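What the Listings in Kukach Leave Out

3/11/22

Ama Ansah has sold houses in Eltavville long enough to remember when Kukach was a gravel road and a sign. She still works the area, and she is not in a hurry to tell you it's a bargain.

"People come in having read that it's the affordable side of town," she says. "Affordable compared to what? The price per square foot is lower because the houses are bigger. You still have to heat them."

I had asked to meet her after reading the same three sentences about Kukach on several agency sites, all of them promising quick access to downtown. I drove it at eight in the morning and would not call it quick. Ansah laughed when I told her. "Drive it in December with the school buses out," she said. "Then come back and talk to me about access."

Most of what's for sale there now was put up by one builder, Grivico, in two phases. The first phase has the larger lots and the older trees. The second has the attached homes along Afolabi Lane, where association dues run about $60 a month. I asked what the dues pay for.

"Mowing the common strip, the entrance lights, and a reserve fund," Ansah says. "Ask to see the reserve fund. I mean the statement, on paper. I've had buyers who never asked, and then there's a special assessment of $800 and they call me like I hid it."
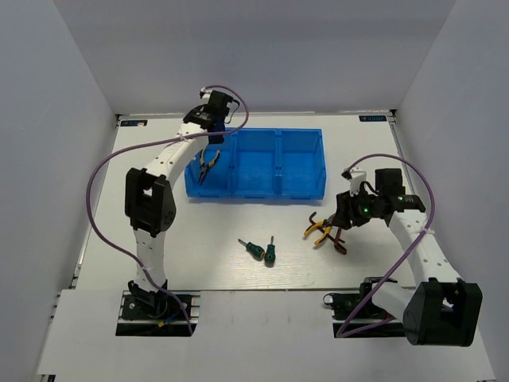 Storage is another place where the brochures get generous. The smallest attached plan is 933 square feet, and Grivico's sales sheet gives it a "workshop-ready garage." Ansah has stood in several of them. Park a car inside and you have a shelf's depth left along one wall, which is room for a few hand tools and a blue plastic bin and little more. "If you want a workbench, buy in the first phase or park in the driveway," she says. The sales sheet doesn't give the garage dimensions. I asked Grivico for them and was sent the sales sheet again.

She is kinder about the park, which has a decent loop trail and shade on the west side. The lots backing onto it cost more, and she isn't sure they should. The drainage easement takes a bite out of the yards, in some cases 50 feet deep, and you can't put a shed or a fence on it.

"It's on the plat," she says. "It's always on the plat. Who reads the plat?"

So would she buy there herself? She took a while with that one.

"First phase, yes, if the roof had been done. Second phase, I'd want to rent for a year and see who's parking in front of my door." And the resale figures the agencies like to quote? "Those were good years everywhere. I wouldn't pay extra for them."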